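Keeping a workshop dry through the winter

Most rust on hand tools starts in January, when a cold building warms up quickly and damp settles on the metal. A few habits prevent most of it.

Air the room
Open a door or window at each end for ten minutes in the middle of the day. Close up again before dusk.

Heat
Low and steady is better than a hot blast on Saturday mornings. Avoid paraffin and bottled gas heaters, as both put water into the air.

Planes and chisels
Wipe with a barely oily rag after use. Camellia oil is fine. Store planes on their sides on a strip of wood, off the concrete.

Glue and paint
Water-based tins spoil if they freeze. Bring them indoors, and write the opening date on the lid.

Look up
Metal roofs collect condensation first. Check a white corrugated ceiling and its beams for brown marks every 3 weeks or so.

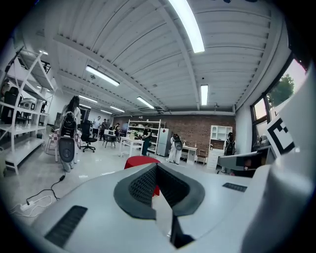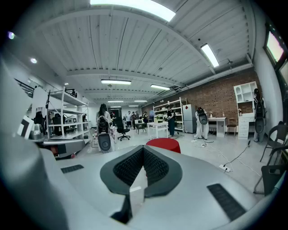 Drawers that stick
Rub candle wax on the runners. Don't plane anything off until spring, when the timber has shrunk back.

Tip on candle wax from Phyllis Tapley.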